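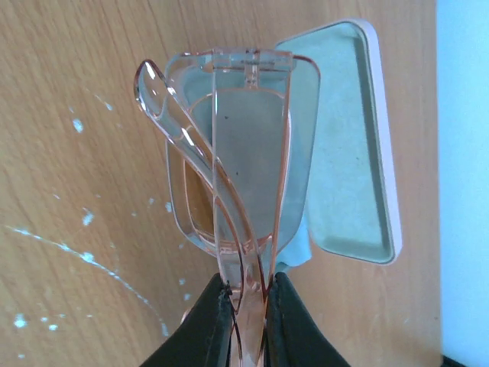 *A clear plastic part held between two gripper fingers, seen from the wrist of the arm.*

**Andgate publishes handling guide for transparent parts in two-arm cells**

ARNBRIDGE, March. Andgate today released a good practice guide for companies that use small robot arms to handle clear and translucent plastic. The guide covers grip, lighting, cable routing, surface condition and record keeping. It is free to download and may be copied without permission as long as the text is not changed.

The guide has 13 clauses. Clauses 1 to 5 apply to any bench cell with two arms sharing a work surface. The remaining clauses apply only where the parts are transparent, such as lids, trays, lens cases and sample boxes.

Work on the text began after members reported that their written procedures had been drafted for solid, colored parts. Clear plastic shows up to a camera mostly as bright edges and reflections, and whatever is behind it shows through. A procedure that says "confirm the part is in the gripper" means little if the operator and the software do not agree on what a confirmed part looks like.

"Most shops already had a rule for this, but it lived in one person's head," said Suha Daher, who led the drafting group. "We asked people to write down what they do, and then we compared the answers. They were further apart than we expected."

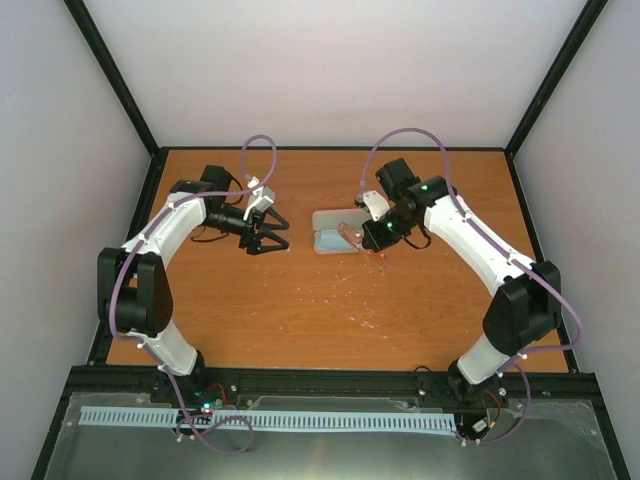 Clause 4 sets out how a shared work surface is to be divided and what each arm may do in the middle zone. Only one arm may hold a part over a container at a time. The other must be stopped, with its gripper open and empty, before the holding arm moves in. With the right arm holding a clear piece at the container and the left gripper standing open across from it, an operator should be able to tell from outside the enclosure which arm has the task. The clause also asks that cables be fastened along the links and that any free loop be kept above the wrist, away from the fingers.

Clause 7 deals with the table itself. Marks, paint specks and scuffs are allowed, provided they are recorded in a reference picture taken at the start of each shift. Earlier drafts called for a clean, plain surface. Reviewers objected that few working benches meet that standard and that a system tuned on a spotless table tends to fail on a used one.

Clause 9 covers grip checks. A new gripping position must be tried 99 times without a drop before it is used unattended, and the check must be repeated after any change of finger pad. After 1,000 cycles the pads are to be inspected by hand and the result entered in the cell log.

Trano and Gajdoš both ran draft versions of the guide in their own workshops. Cosmin Ciobanu, production engineer at Trano, said the log sheets took his team roughly 5 minutes per shift. "The pad inspection was the useful part for us," he said. "We had been changing pads when somebody remembered."

At Gajdoš, Nisreen Qudah asked for a change to the wording on lighting. The draft required diffuse light in all cases. The published text allows direct light if the reflections it causes are the same from one cycle to the next.

The guide is voluntary. It does not replace a risk assessment or any legal duty an employer has toward people working near the equipment, and Andgate does not certify cells against it. Companies may state that they follow the guide if they keep the log sheets in Annex B and can show them on request.

Comments on the first edition are open to members and non-members. Ziad Karaki will collect them and publish a list of proposed changes ahead of the second edition.

**Press contact:** Rami Najjar, Andgate, Arnbridge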